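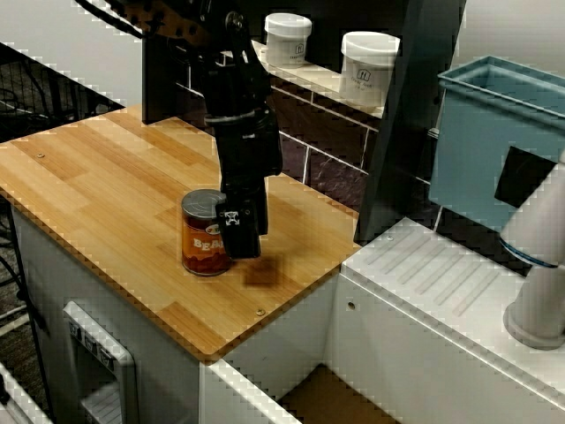 Canned beans in chili, yes or no?

carmela_a wrote:
OK so I made the October chili for the Dolthorpe block supper and used canned beans, same as always, and my brother-in-law gave me a whole speech about dried ones. I work until six! I'm not soaking anything overnight. Do you all really taste a difference once there's cumin and two kinds of pepper in there?

nieto_b wrote:
I do, sorry. Dried beans hold their shape and you get that thick broth for free. I start with 500 grams, salt the soaking water, and they're done before lunch.

pedberg_cook wrote:
"Before lunch" is doing a lot of work there lol. Canned all the way for me. I rinse them, throw them in for the last 20 minutes and they stay firm. People who put them in at the start get mush and then blame the can.

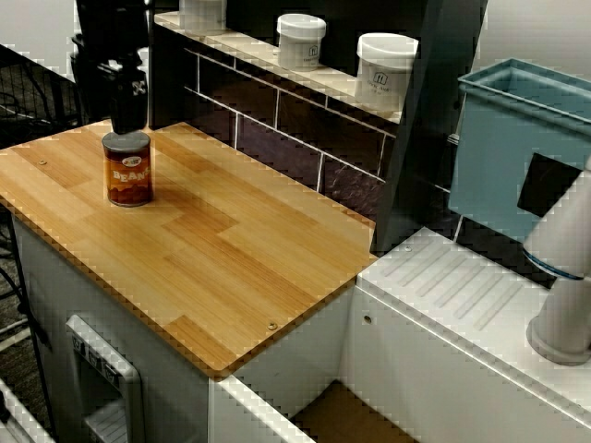

Can of beans on the wood top.

carmela_a wrote:
Wait, you rinse? I dump the liquid in too, it thickens everything up.

nieto_b wrote:
Too salty for me. If you keep the liquid, at least hold off on salting the meat.

Zeke Arroyo wrote:
I'm from a no-beans family so you're all wrong :) But my wife likes them, and I've gone both ways. Dried wins in soup. In chili I couldn't tell you which was which, and I've eaten a lot of chili.

nieto_b wrote:
Then your chili's too hot, Zeke!

pedberg_cook wrote:
No such thing. Carmela, try mashing half a can with a fork and stirring that in. Thick without the extra salt.

carmela_a wrote:
Doing that this weekend. The brother-in-law isn't getting told.

Reader comments

Cayetano B.: Slow cooker at 300 watts, dried beans, boil them hard for ten minutes first. Please don't skip the boil with kidney beans.

benito.c: Mashed half a can last night like the man said. Good tip, kids had seconds.

Contact us | Copyright Maldonado Kitchen Boards | Back to top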